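Zarklow Community Workshop
Household Handwork, evening section
Handout 4: Tape, and where its end goes
Instructor: Abdelkrim Zaki
Revised 24 Jul 2026

Bring to class: one roll of white adhesive tape, a piece of cloth big enough to cover your half of the table, scissors you don't mind gumming up. Binder handouts 1 through 3 should already be in your folder. If they are in your car, they are not in your folder.

1. Why we spend an evening on this

Every term somebody asks whether tape really needs a session of its own. My answer is to hand that person a roll and ask for the end of it. In October, Jin-sol Seo lent us her kitchen timer and we found out how long it took the class to get one usable strip apiece. The slowest was 31 minutes. I won't say who it was, but I was teaching at the time.

Tape is a material like any other. It has a face, a back, a direction it wants to travel and strong opinions about touching itself. Most of the grief in packing, hemming, labeling and general mending comes from the first inch and the last inch. The middle of the strip behaves well enough and needs no help from us.

2. The work surface

Lay your cloth out flat before you unroll anything. A plain, solid color is best. White tape on a white table is a game for people with better eyes than mine, and a busy print is nearly as bad. Fold lines in the cloth can stay. They don't hurt anything, and ironing is handout 9.

Keep the cloth clear of thread, lint and crumbs. Tape will pick up every one of them, and you'll be admiring them under the strip for years. The Gostwood sampler in the display case has a sesame seed in it from before my time.

3. Handling a cut strip

Terms for this section:
Run: the long flat part of the strip.
Lead end: the end you hold.
Trailing end: the other one, usually stuck to your sleeve.
Tail: whatever hangs past the point where you're pinching.

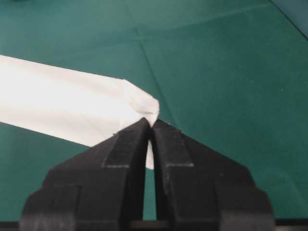

The lead end takes the most abuse, and you should plan on losing it. Fingers squeeze, the material bunches, and an edge that was straight a moment ago now has a corner in it. Compare the long flat run of the white strip over the green cloth with its tip, folded and gathered into overlapping layers at the pinch, with a thin tail hanging below. A tip in that condition isn't going to lie down on a seam, whatever you promise it. Cut your strip two finger-widths long, hold it by the extra, and trim the extra off once the rest is in place.

Further points:
Pinch with the pads of the fingers. Fingernails make dents, and dents turn into creases.
Hold the strip up only as long as you need to. A long strip sags, then it swings, then you own a tube.
Set down the trailing end first and work back toward your hand.
If the tip folds over and grabs itself, leave it. Picking it apart takes longer than cutting a new piece and does wonders for nobody's temper.
Wrinkles in the run can be eased out toward the nearer edge with one slow stroke. Five fast strokes will give you five wrinkles.

Abigail-from-the-back-row question, asked every year by a different Abigail: can you save the ruined bits? You can. I have a jar. I've never opened it — draw your own conclusions.

4. Parking the roll

Once you've cut what you need, put the roll down flat on its side. Standing on its edge it will leave, generally under the radiator. Before you let go, decide what you're doing with the loose end. The choices are to fold a small tab under, to stick the end down and swear you'll remember where, or to let a short flap stick out from the side. I'm a tab man. Mrs. Song, who has the room before us, sticks hers down, and her cupboard holds a fair number of rolls that have been retired for that reason alone.

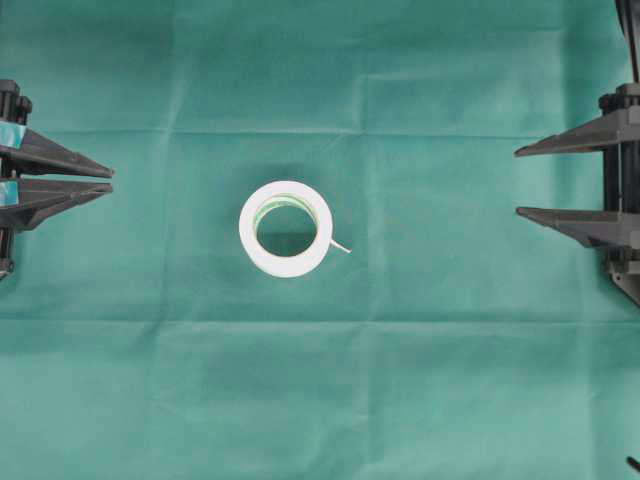 5. Exercise for the evening

Cut four strips, each as long as your forearm. Lay two by the method in section 3 and two by whatever method you've been using since childhood. Write your name on the cloth side of each, in pencil. Leave them on the windowsill for next week, when we peel them off and see what came up with them.

Reading: Binder handout 5, first page only. The second page is about glue and will upset you.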